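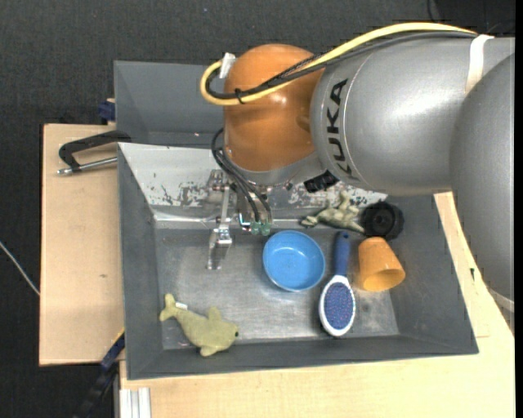 What thickness of poly bag do I need for 6 kg of loose bolts?

Go for 500 gauge as a minimum, heavy duty, and double bag if the bolts have long threads. Light stuff will split at the bottom seal the first time someone drops it on a bench.

Nesma Sqalli
May 18, 2022

Bit more detail as I asked the above in a rush. We pack fixings for a shop in Trovcombe, been using plain clear bags from Geten, 187 in the last order and 11 came back split. All at the bottom weld, none down the side. Supplier says thicker, my boss says different shape. Dont want to pay for thicker if its the seal thats wrong. Bags are heat sealed at the top by us, bottom comes ready done.

Ninddale Packer

If its all going at the bottom then its the weld. Fill one with water and hang it up overnight, any drips along the seam and you send the lot back. We had the same in March, new batch was fine, same gauge. Also ask if they do a star seal or a side weld, holds up better with pointy things. Don't fill past two thirds either, you need slack in the bag or it goes off like a balloon when it lands.

kruger512

just use buckets

Nesma Sqalli

Thanks both. Buckets no good, they go out by post. Did the water thing with six from the same box and two were dripping by morning, so have emailed Geten with photos. Will order a small box of the heavier ones anyway for the long bolts. Anyone know if the thicker ones need a hotter setting on a hand sealer? Ours only goes up to 8 and we're on 5 allready.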